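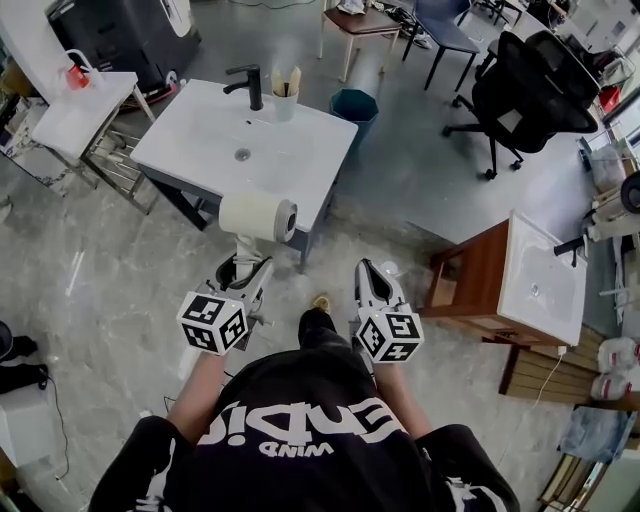 4. 공개 시연일의 욕실 구역 준비와 진행

4.1 이 장의 범위
이 장은 Clorbridge 작업장을 손님에게 여는 날에 욕실 구역을 맡는 사람을 위하여 썼습니다. 시연자는 양손에 Lurkex 핸드 그리퍼를 하나씩 들고, 세면대와 그 주변에서 간단한 집안일 동작을 보여 줍니다. 두 그리퍼의 위에는 흑백 무늬가 있는 흰색 마커 큐브가 붙어 있고, 큐브마다 위쪽에 작은 초록색 표시등이 있습니다. 시작하는 자세는 세면대를 향하여 서서 두 그리퍼를 몸 앞으로 내미는 것입니다. 이때 왼쪽 그리퍼는 휴지 걸이 스탠드 쪽으로 가고, 오른쪽 그리퍼의 끝은 앞쪽 아래, 바닥을 향하면 됩니다. 그리퍼의 충전과 청소는 2장, Mulora 기록 프로그램의 설치는 3장에 있으므로 여기에서 반복하지 않습니다.

4.2 준비 순서
손님이 들어오기 전에 다음 순서를 마쳐 주십시오. 처음 하는 분은 오전 9시부터 시작하는 것이 좋습니다.

1. 바닥에 떨어진 물건을 치우고, 시연자가 뒤로 물러서는 길을 확인합니다. 전선은 벽 쪽으로 보내고, 보낼 수 없는 전선은 테이프로 고정합니다.
2. 세면대 틀을 손으로 가볍게 밀어 봅니다. 흔들리면 다리 아래의 나사를 조절합니다.
3. 휴지 걸이 스탠드를 세면대 앞에 놓습니다. 스탠드와 세면대 사이의 거리는 320mm입니다. 휴지는 새것으로 걸고, 첫 장의 끝을 조금 풀어 둡니다.
4. 솔이 든 컵을 수도꼭지의 오른쪽에 놓습니다. 손잡이가 위로 나오게 합니다.
5. 그리퍼의 전원을 왼쪽, 오른쪽 순서로 켭니다. 순서를 바꾸면 Mulora 화면에서 두 손의 이름이 반대로 나올 수 있습니다.
6. 마커 큐브의 면을 마른 천으로 닦습니다. 알코올은 사용하지 않습니다.
7. Mulora에서 "욕실 공개용" 설정을 열고, 연결 번호 884를 입력합니다.
8. 두 그리퍼를 천천히 열고 닫습니다. 화면의 값이 같이 움직이는지 봅니다.

참고: 3번의 거리는 세면대 앞쪽 모서리에서 스탠드 기둥까지 잰 값입니다. 받침의 가장자리에서 재지 마십시오. 작년 안내서에는 이 설명이 빠져서 스탠드를 너무 멀리 놓은 일이 여러 번 있었습니다.

주의: 세면대에는 물을 연결하지 않습니다. 손님이 수도꼭지를 만지는 것은 괜찮지만, 컵의 물이나 음료를 세면대에 버리지 않도록 미리 말씀해 주십시오. 배수구 아래에 관이 없습니다.

4.3 시연자의 옷과 자세
소매가 넓은 옷은 피해 주십시오. 소매가 큐브의 면을 가리면 위치 기록이 끊어집니다. 긴 머리는 묶고, 목에 거는 이름표는 시연 동안 벗어 둡니다. 팔꿈치를 완전히 펴지 말고 조금 굽혀서 듭니다. 한 번의 시연은 115초로 정해져 있습니다. 이보다 길면 손목이 피곤하고 동작이 거칠어집니다. 끝나는 소리가 나면 동작의 중간이라도 멈추고, 두 그리퍼를 세운 채로 다음 소리를 기다립니다.

4.4 손님의 위치와 안내

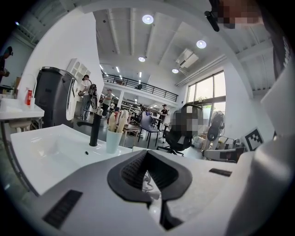 욕실 구역의 안내는 두 사람이 나누어서 합니다. 한 사람은 시연자 옆에서 동작을 설명하고, 다른 한 사람은 손님의 움직임을 봅니다. 그리퍼를 가까이에서 보고 싶다는 손님이 많으므로, 시연 뒤에 세면대 위에서 보여 드리는 시간을 둡니다. 손가락 쪽의 검은색 고무 패드는 넓은 V자 모양이고 안쪽 면에 골이 있습니다. 손님에게는 이 모양부터 설명하는 것이 쉽습니다. 컵에 꽂힌 솔의 손잡이처럼 가늘고 기울어진 물건을 예로 들면 대부분 바로 이해하십니다. 같은 시간에 작업장의 다른 곳에도 사람이 서서 일하고, 등에 장비를 멘 사람도 있으니 손님이 그쪽으로 갑자기 걸어가지 않게 해 주십시오.

안내는 다음과 같이 합니다.

1. 한 조는 11명까지 받습니다. 더 많으면 다음 시간으로 나눕니다.
2. 손님은 세면대의 창문 쪽에 세우지 않습니다. 햇빛을 등지고 서면 그림자가 세면대 위로 생겨서 기록에 영향을 줍니다.
3. 시연 전에 얼굴 처리에 대한 안내문을 읽어 드립니다. 동의하지 않는 손님은 난간이 있는 위층에서 보실 수 있습니다.
4. 시연이 끝나면 Mulora의 기록을 멈춥니다. 기록이 멈춘 것을 화면에서 확인한 다음에 질문을 받습니다.
5. 손님이 직접 그리퍼를 들어 보는 경우, 한 번에 한 손만 드립니다. 다른 쪽 그리퍼는 담당자가 계속 들고 있습니다.

주의: 패드의 안쪽에 손가락을 넣지 않도록 해 주십시오. 닫는 힘은 약하지만 어린이의 손가락은 끼일 수 있습니다. 패드 아래의 틈에는 흰색 배선이 있으므로 펜이나 열쇠 같은 것으로 찌르면 안 됩니다. 검은색 통풍구도 손바닥으로 오래 막지 마십시오.

4.5 자주 생기는 문제

표시등이 꺼졌을 때
그리퍼를 세면대 위에 내려놓고 전원을 다시 켭니다. 두 번 해도 같으면 예비 그리퍼로 바꿉니다. 예비 그리퍼는 Rawat 상자의 위 칸에 있습니다. 상자의 열쇠는 Lalit Singhal 씨가 가지고 있습니다.

화면에서 한쪽 손이 튈 때
먼저 큐브의 면에 손자국이 있는지 봅니다. 깨끗하면 벽 쪽에 세워 둔 흑백 무늬 마커 판이 움직였는지 확인합니다. 판을 옮겼을 경우에는 3.6의 위치 맞추기를 처음부터 다시 해야 하며, 이 작업에 약 20분이 걸립니다. 손님이 기다리고 계시면 기록 없이 동작만 보여 드려도 됩니다.

휴지가 찢어졌을 때
실패로 적고 그대로 계속합니다. 시연 중에 손으로 고치지 않습니다. 손님이 웃으셔도 서두르지 마십시오.

4.6 정리
마지막 조가 나가면 그리퍼를 오른쪽, 왼쪽 순서로 끕니다. 패드에 붙은 휴지 조각은 부드러운 솔로 털어 냅니다. 쓰다 남은 휴지는 버리지 말고 연습용 통에 넣어 주십시오. 그날의 조 수, 멈춘 횟수, 손님의 질문 가운데 대답하지 못한 것을 기록지에 적습니다. 기록지는 Sneha Sengar 씨의 책상 위에 두면 됩니다. 10월 공개일부터는 기록지 양식이 바뀌었으니 옛날 양식을 사용하지 마십시오.

부엌 구역을 이어서 맡는 분은 5장의 준비 순서로 넘어가십시오. 마커 큐브는 떼지 않고 그대로 가지고 갑니다.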